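Cómo pasar un curso presencial a formato en línea con Entili

Actualizado el 12 de julio de 2025 por Matúš Tóth

Muchos centros tienen cursos que funcionan bien en el aula y que un día hay que ofrecer también a distancia. Lo habitual es subir las diapositivas en PDF, añadir un cuestionario al final y dar el trabajo por terminado. El resultado suele ser un curso que casi todo el mundo abre y poca gente acaba. En esta guía se explica el procedimiento que seguimos en Moltinau para convertir un curso de una jornada en un curso en línea dividido en módulos. Usamos Entili como plataforma, pero los pasos sirven para cualquier sistema que admita módulos, tareas y foros.

Antes de empezar

Necesita el material original del curso (diapositivas, apuntes del formador, hojas de ejercicios), una cuenta con permisos de edición y una persona que haya impartido el curso al menos una vez. Esto último es lo que más se olvida. Las diapositivas recogen una parte de lo que se dice en clase; los ejemplos, las aclaraciones y las preguntas que se repiten en cada grupo están en la cabeza del formador.

Paso 1. Hacer inventario

Abra una hoja de cálculo y anote una fila por cada bloque del curso presencial. En las columnas ponga el tema, la duración en el aula, el material que se usa y lo que hacen los alumnos mientras tanto. Si en una fila los alumnos solo escuchan, márquela en amarillo. Esos bloques son los que se acortan más.

Paso 2. Redactar los objetivos

Cada módulo lleva un objetivo, escrito con un verbo que se pueda comprobar: «rellenar», «calcular», «clasificar». Evite «conocer» y «comprender». Si un bloque del inventario no encaja con ningún objetivo, pase su contenido a una página de lecturas complementarias.

Paso 3. Crear la estructura en Entili

1. Entre en el panel de edición y cree un curso vacío.
2. Añada los módulos en el orden del inventario, todavía sin contenido.
3. Dé a cada módulo un título corto.
4. Active la opción de guardar el progreso. En nuestra instalación viene desactivada.
5. Deje el curso oculto hasta el paso 6.

En nuestro caso, el curso de Skomow quedó en 19 módulos. Es una cifra alta, pero cada uno se completa de una sentada.

Paso 4. Escribir los textos

Un texto de pantalla no debería pasar de 500 palabras. Escriba primero lo que el formador diría en voz alta y recorte después. Las diapositivas sirven de guion, pero casi nunca se pueden copiar tal cual, porque las frases sueltas necesitan a alguien que las una.

Los vídeos conviene reservarlos para lo que hay que ver hacer. Para una definición o una lista de plazos basta con el texto, que además se corrige en un minuto cuando cambia la norma – un vídeo hay que volver a grabarlo.
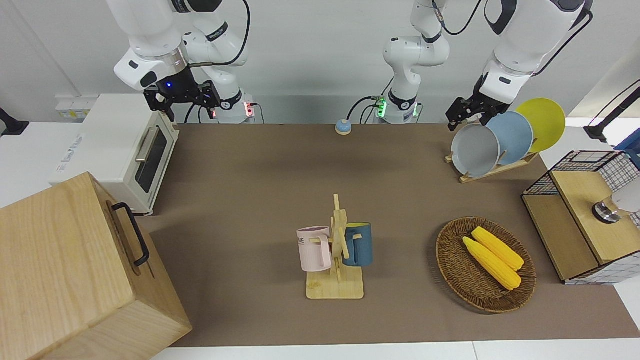

Revise también las referencias al aula. Expresiones como «comentadlo con el compañero de al lado» o «levantad la mano» aparecen más de lo que uno cree en los apuntes y en las hojas de ejercicios. Sustitúyalas por una entrada en el foro o por una tarea individual.

Paso 5. Preparar las actividades

Ponga una actividad en cada módulo, aunque sea breve. Las que mejor nos funcionan son las de caso práctico: se presenta una situación, el alumno escribe su respuesta y después ve una solución comentada. Corregirlas lleva tiempo, así que calcule cuántas puede atender el tutor por semana antes de abrir la matrícula.

En el foro, abra un hilo por módulo y no uno general. En la edición de mayo pusimos un único hilo y acumuló alrededor de 370 mensajes; encontrar una respuesta anterior era muy difícil.

Paso 6. Probar con un grupo pequeño

Pida a tres personas que hagan el curso completo. Dos deberían desconocer la materia y la otra puede ser un formador. Dígales que apunten dónde se han parado y cuánto han tardado en cada módulo. No les ayude durante la prueba, salvo que la plataforma falle.

Con las notas delante, corrija primero los enlaces rotos y las instrucciones confusas. Los cambios de estilo pueden esperar.

Paso 7. Publicar y mantener

Haga visible el curso y fije una fecha de revisión en el calendario del equipo. Nosotros exportamos una copia a Stolemeo antes de cada edición, con el número de versión en el nombre del archivo – así se puede volver atrás si un cambio da problemas. Si modifica un módulo con alumnos matriculados, avíselo en el tablón y no cambie el orden de los demás, ya que el progreso guardado puede perderse.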